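9/24/20

I finished the Abeysekara volume last night, the one on village credit and caste in the dry zone, and I want to get some notes down before I have to give it back to Rizwan Kumarasinghe. He lent it to me in March and has been patient.

The book is a collection, twelve years in the making according to the preface, and it came out of a workshop that most of the contributors seem to have attended as graduate students. You can tell. Some of the chapters still read like a seminar paper with the footnotes filled in. Others have clearly been rewritten several times and are better for it.

The chapter I got the most from is Kumudini Mondal's, on savings groups in a village she calls Mutau. She lived there for 24 months over two stays. Most writing on savings groups asks whether they work, meaning whether members end up with more money. Mondal asks who gets invited to join, and who does the inviting. In Mutau the groups mostly followed the irrigation channels. Families who shared a channel already had to trust each other about water, and the money went along the same lines. Caste mattered too, but it mattered through the channels, because the land had been settled that way two generations back.

I think this is right, or at least it matches what I saw when I was doing my own fieldwork. In the place I worked the line was the bus route. People upstream of the junction and people downstream of it hardly knew each other's children's names, though the two ends were a short walk apart. I wrote one paragraph on it in the thesis and my examiner asked me to cut it. I still have the paragraph.

Dinesh Wickramasinghe's chapter is the one everybody will cite. It has the survey, 1,657 households, and it has the tables. He shows that households with a member working abroad borrow more from neighbors than households without one, which is the reverse of what you would expect if remittances simply replaced local credit. His explanation is that a relative abroad makes you a better risk, so people are willing to lend to you. Fine. But 1,008 of those households were interviewed by people from the district office, and he gives that a single sentence. If a man from the district office comes to my door and asks what I owe, I am going to leave some of it out. I would like to have seen the results split by who did the asking. He must have the data to do it.

There are 2 chapters on pawning, and I wish the editors had made the authors talk to each other. One treats gold as a form of saving and the other treats it as a form of kinship, and each cites a different set of people. Ruwan Karunaratne, who wrote the second, has a good passage about a pair of bangles that went in and out of the same shop for years. The owner's sisters all knew when the bangles were in and when they were out, and they timed their visits to match. The first author would have had a lot to say about that, I think, and so would I, if I had read it before I wrote my own gold section.

The introduction is weak. It goes through the big names in order and says each of them neglected something. Then it says the present book will bring the pieces together, and it lists the chapters. I skipped to the end of it the first time and didn't miss anything when I went back. The index is also poor. "Debt" has one entry, with a string of page numbers that goes on for four lines and no subheadings. "Shame," which comes up in nearly every chapter, has no entry at all.

Roy Dawber taught me to read a collection by starting with the acknowledgments and then the bibliography, and only then the chapters. I did that here. The bibliography is strong on work in English from before 1990 and thin on anything in Sinhala or Tamil. Mondal is the exception. She cites local pamphlets, two temple histories and a run of minutes from a farmers' society, and you can see in her chapter what she got from them.

I would assign Mondal and Karunaratne together to second-year students, with Wickramasinghe the week after so they have something to argue with. The rest I would leave on the reserve shelf. The paperback is still expensive, so I will scan my notes and put them in the course folder.

Next on the pile is the Wondau study of market women, which I have started twice and put down twice, both times in the chapter on weights and measures. I'll begin with chapter four this time and go back to the front later.

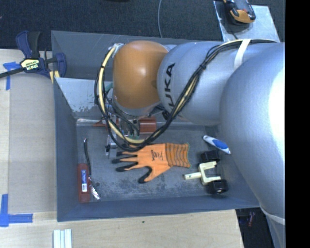 Rizwan says the Wondau book gets better once she leaves the wholesale market and follows the sellers home, so I may go straight to that part. I'll post notes when I have them.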